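Print this page | E-mail this page

Your Stay at Visgate Day Surgery: Questions We Hear a Lot

2020-04-27

We know that getting ready for even a small operation can feel like a lot, so we've gathered the things people ask us most when they call the front desk. Please do call anyway if something is still bothering you — we'd much rather talk it over than have you worry at home.

When should I arrive?

Your letter gives your check-in time, and we ask that you come to the Schmieder Street entrance, where there's a ramp and a place for your driver to pull up. Parking in the Paveo garage is free for the first 2 hours if you bring your ticket to the desk.

Can I eat breakfast?

Please follow the eating and drinking times in your letter, even if a friend who had the same operation was told something different. If you slip up and have a bite of toast (it happens!), call us before you leave the house.
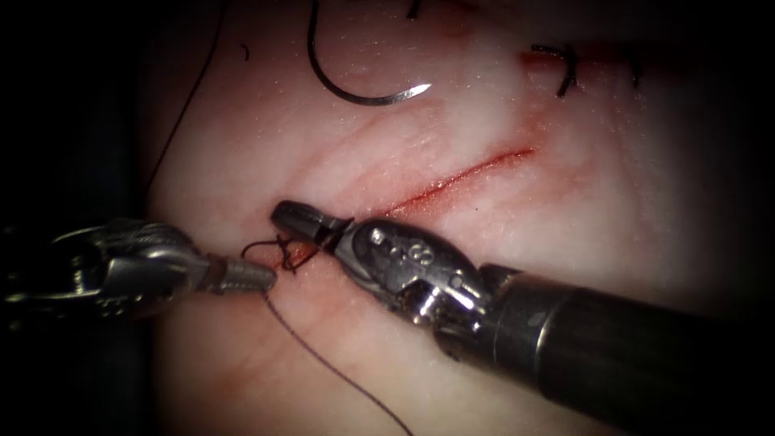

What should I wear?

Loose, comfortable clothes with a wide neck or buttons down the front are easiest to get back into afterward, along with flat shoes you can slip on. Leave your rings and watch at home if you can, and bring a warm pair of socks, as the waiting area does get chilly.

Can someone stay with me?

One person may keep you company until you're called. After that there's coffee in room 28, and we'll phone them when you're ready to go home.

44 shares | 2 comments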